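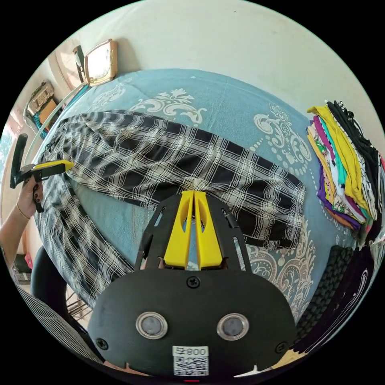 Black-and-white plaid on a blue floral bedsheet.

Bus stopped short, I fell, now there's a claim form. Is it worth filing?
Posted by mustonen_rider, 7/6/22

Hi all! First post, and I already love this board. I ride the 163 from Jurham to the Prisen Street transfer stop. Last month the driver had to hit the brakes hard for a car that pulled out of a driveway, and I went down in the aisle. Sore wrist, cracked phone screen, one very bruised knee. The driver was great, stopped the bus and called it in, and a supervisor took my name.

Then a claim form from Lorura Transit showed up in the mail. My urgent care bill was 200 dollars and the phone repair was a bit less. Do I fill this out myself? Does it matter that the car caused it and the bus driver did nothing wrong? The car never stopped and I didn't get a plate. I'm not looking to get rich, I'd just like my bills covered!

Masaru Arai
Glad you're up and walking! Yes, file it, and file it soon. The thing that trips people up is the deadline. Claims against a public agency usually run on a much shorter clock than claims against a private driver, and in some places you only get a few months. Look on the back of the form or on the agency's claims page for the date, and count from the day you fell. The day the form reached you doesn't matter.

I did one of these after a door closed on my arm (same agency, different line) and filled it out on my own at the kitchen table. What helped me most was having the route, the direction, the time and the bus number written down. If you don't have the bus number, ask for the incident report, the supervisor will have put it there. Also ask them in writing to save the onboard video. Do that today if you can -- a lot of systems record over it pretty fast!

Send copies of your bills and keep the originals. Mine came to 800 dollars and they paid nearly all of it.

As for the car, put it on the form exactly the way you told it here. The agency may say its driver wasn't at fault, and that could be the end of it on their side. But if you have auto insurance of your own, call them too. Some policies cover you as a passenger when an unknown driver causes the trouble. Good luck, and please come back and tell us how it goes!

tollbooth_tina
you wont get anything, they always say no. my cousin tried

Pekka at the depot
Retired driver, thirty-one years and I loved the job! Two small things. See a doctor again if that wrist still hurts, and do it before you sign anything that says "full and final." Once you sign a release you generally can't go back for more. And if the total looks like it will go over 1,000 dollars, talk to a lawyer first. Plenty of them will do a first call for free.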